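Notes for the mending circle talk, part two: belts and the jeans they live in

(Slow down here, Natsumi — last time you galloped.)

So, friends, before we get anywhere near a needle I'd like us to spend a little while on belts. I know, I know, you came for knees! But a belt left threaded through a pair of jeans pulls on them every time they're lifted, folded or hung up, and the loops take all of it. When I went through my mending basket in March I had seven pairs waiting, and two of them needed nothing but a loop sewn back on.

Faustine Fleury taught me to begin at the buckle. Undo it, lay the jeans flat, and draw the belt out one loop at a time with your other hand holding the denim still. A braided belt needs more patience than a smooth one, as the ridges like to catch on a bar tack. (Pause for the usual groans. Pass around the loose loops.)

Then look at your topstitching while you're there — run a thumb along it and feel for gaps. Gold thread on blue shows everything, bless it.
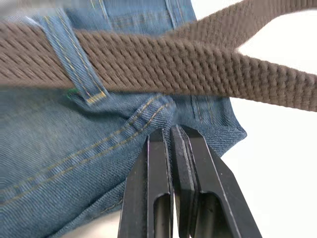 Belt loop, with its bar tack in gold.

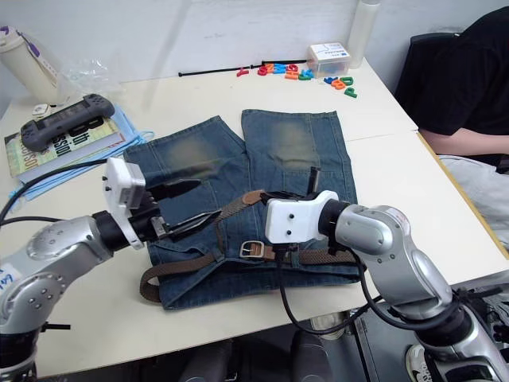
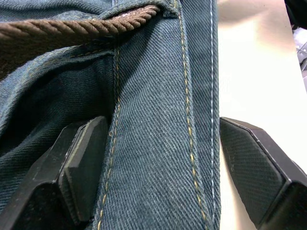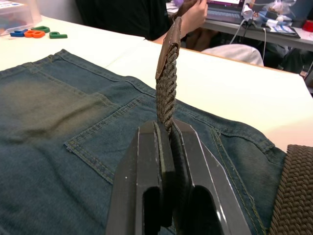

Page last changed: 24/10/2019

Leave these up while people get their own jeans out, and ask who has a braided belt at home. Then on to thread weights, and the tea break if Faustine is waving at me.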